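# About the Drostlow workshop

Drostlow is a shared workshop for people who build robots in their own time. We rent two ground-floor units on the Brinder estate, with benches in the front one and machines in the back. The workshop opened in May with 14 benches' worth of second-hand furniture and a laser cutter that needed a new tube. It now has 92 paying members.

Most members arrive with a part-finished project and a gap in what they can do. Some can write code and have never soldered a connector. Others have run a lathe for years and don't want to touch a terminal. We don't teach set courses. There is a bench, a set of shared tools and usually somebody in the room who has already made the mistake you are about to make.

## What we build

Members' own projects take up most of the space. At the moment these include a line-following cart, a plotter, two camera sliders and a greenhouse vent controller that has been nearly done since the summer.

The workshop also has one long-running project that any member can join. It is called Mulligan and it is a small wheeled robot meant to find its way around an ordinary home. The base is 396 mm across, cut from birch ply on our own machine, with two driven wheels and a castor. The third version of the base is on the bench now. The first was too tall to go under a dining chair and the second had its battery in a place where you had to take off both wheels to change it.

Parts for Mulligan have to be things a member could buy or make at home. The full list comes to 56 items, including fixings, and is pinned up by the back door. Please write on it if you change a part. The bracket for the bump switch was altered without a note and it cost an evening to find out why the new ones didn't fit.

## How we test

We have a length of vinyl floor and some old doors on their sides to stand in for walls. That is enough for checking that the motors turn the right way and that the emergency stop works. It is no good for testing navigation, as the robot learns to cope with four doors and then meets a real kitchen.

For that we use Zenport, the simulator setup that our members put together and look after. It runs on the desktop computer in the front unit and on a decent home machine. You load a room, drop the robot in and let it drive. We try for 3000 simulated runs before a new version of the navigation code goes on to the real base, and most of them are left going overnight.

The rooms matter more than we expected when we began. Early ones had matt grey floors and plain walls, and the code did very well in them. Then it went on to a member's polished hall floor and stopped dead in front of a reflection. Since then we have added rooms with shiny floors, low sun, dark furniture and cabinets that run straight down to the ground.

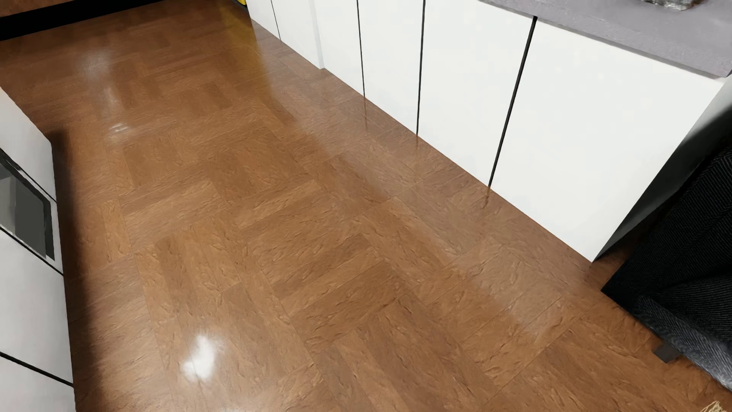
Each room gets a short text file saying who made it, what the surfaces are and which faults it has shown up. If you make a new one, put the file in the same folder. Rooms without a file are moved to the spare drive at the end of the month.

A passed run in Zenport is not a licence to let the robot loose. The first outing on the real base is always at the lowest speed, with one person holding the stop button.

## Joining

Membership is monthly and you can leave when you like. It covers bench space, hand tools, the computer and a storage crate. The lathe and the laser cutter need a short induction first. Bring your own safety glasses if you have a pair that fits you well. Filament, sheet material and batteries are charged at cost, and there is a price sheet on the cupboard.

Lithium packs are charged in the metal cabinet and are not left charging when the building is empty.

Visitors are welcome on any open evening. Ring the bell for the back unit, the front one doesn't work.

Page last updated November 2025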